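Utesow patch adds painted backgrounds and a reworked save system

Bastby has released the June update for Utesow, its hidden-object and puzzle game for home computers. The patch replaces the flat menu art with hand-painted backgrounds, changes how progress is stored and fixes a fault that could lock players out of the harbour chapter.

The new artwork covers 11 locations. Each was painted at a higher resolution than the original, then scaled to suit the player's display. Older machines can keep the previous set through a switch in the graphics menu, and the choice can be changed at any time without restarting a chapter.

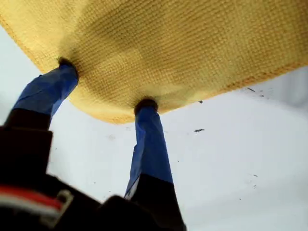

Saving now takes place at the end of every puzzle as well as on exit. Files from earlier versions are converted the first time the game is opened. Bastby recommends copying the save folder beforehand, as converted files can't be read by the old version. Each profile is limited to three save slots, the same number as before.

Lead programmer Prapai Boonyarit said the harbour fault came from the way the game recorded items picked up out of order. A player who took the lantern before speaking to Marty, the ferryman, could reach the pier with no way to start the conversation. The patch checks for this on loading and resets Marty to his first line of dialogue.

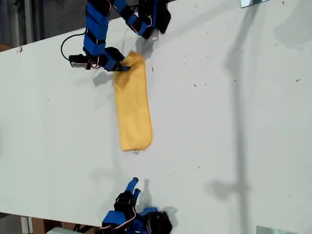
Will existing players have to start again?
Progress carries over in full, including the journal and any bonus pictures already unlocked. Only the custom colour settings return to their defaults.

Hint timing has also changed. The hint button refills more slowly in expert mode, while the casual setting is the same as before. Some 200 lines of on-screen text have been edited for spelling and consistency – mostly in the journal – and the typeface is larger throughout.

The paintings are by Iara Núñez, who also drew the map screens for Dokel, the studio's earlier game. She worked from the original layouts so that hidden objects would stay in the same positions.

The update is free to owners of Utesow and downloads through the game's launcher. A version for tablets is in testing, with no release date set.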